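Home | About | Recipes | Archive

November
by Nassoro Minja

So I've been trying to get up earlier. I know, I know, everybody with a blog tries this sooner or later! My sister has been at it for years and she is so cheerful on the phone before work that I finally decided I wanted some of whatever she's having.

The plan was simple. Alarm at 5:38, feet on the floor, breakfast sitting down at the table like a grown-up (instead of toast over the sink, which has been my system since college). I lasted nine days before the first snooze.

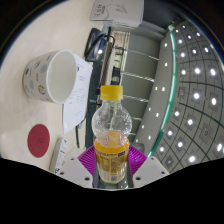
What I didn't expect was how much I'd like the quiet. The 13 bus from Ditimcombe goes by with its lights on and hardly anyone inside, and the dog next door hasn't started yet. I've read more of my library book this week than I did all of October.

Evenings are another story. I fell asleep on the couch Saturday with my shoes on, and we had people over! Sorry again, you two. Next week I'm going to try moving dinner up and see if that helps.

13 comments | 9 shares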